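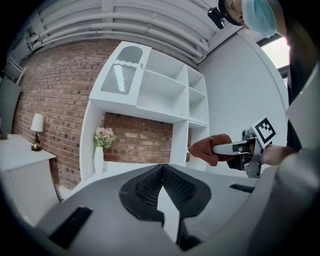 Wenn der Greifer nicht loslässt

Ein Greifer ist eine Hand für Roboter. Zupacken, halten, loslassen. Klingt babyleicht. Ist es aber nicht, und im Februar ging in der Werkstatt von Punitz richtig was schief.

Was war los?

Ein Greifer sollte einen weichen Zopf aufheben und wieder ablegen. Aufheben: klappte. Ablegen: nix. Die Finger blieben zu. Und dann drückten sie sogar noch fester! 7 Sekunden lang, bis jemand den roten Knopf gedrückt hat. Not-Aus. Strom weg, Ruhe.

Verletzt wurde keiner. Der Zopf war platt – das war alles.

Und warum?

Im Greifer steckt ein Fühler, der misst, wie stark die Finger drücken. So ein Fühler heißt Sensor. Der hier hatte ein Kabel, und das Kabel hatte einen Knick. Also meldete er immer nur: null. Kein Druck. Der Computer dachte, er hält gar nichts fest. Also mehr Kraft. Noch mehr Kraft. Er konnte es ja nicht besser wisssen.

Probier mal selbst: Dicke Handschuhe an und eine Weintraube aufheben. Gar nicht so leicht, oder? Du spürst fast nichts und drückst schnell zu fest. Matsch.

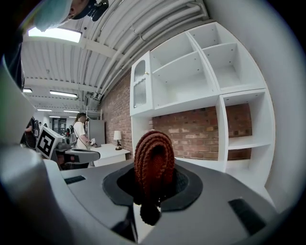
Weiche Sachen sind für Greifer sowieso schwierig. Ein Bauklotz bleibt ein Bauklotz. Aber Zöpfe, Seile, Socken, Kuscheltiere? Die geben nach, verrutschen, hängen irgendwo runter. Da muss der Sensor gut aufpassen. Und wenn er kaputt ist, muss der Computer das merken.

Was ist jetzt anders?

Erstens gibt es einen zweiten Sensor. Sagen die beiden was Verschiedenes, hält alles an. Zweitens eine Grenze für die Kraft, mehr geht einfach nicht. Danach kam der große Test: 300 mal greifen und loslassen, nach jeweils 30 Mal das Kabel anschauen. Kein Klemmen mehr.

Und für dich gilt bei allen Maschinen, die greifen: Finger weg von den Backen, auch wenn sich grade nichts bewegt. Lange Haare zusammenbinden. Und immer erst fragen wo der Not-Aus ist, bevor es los geht.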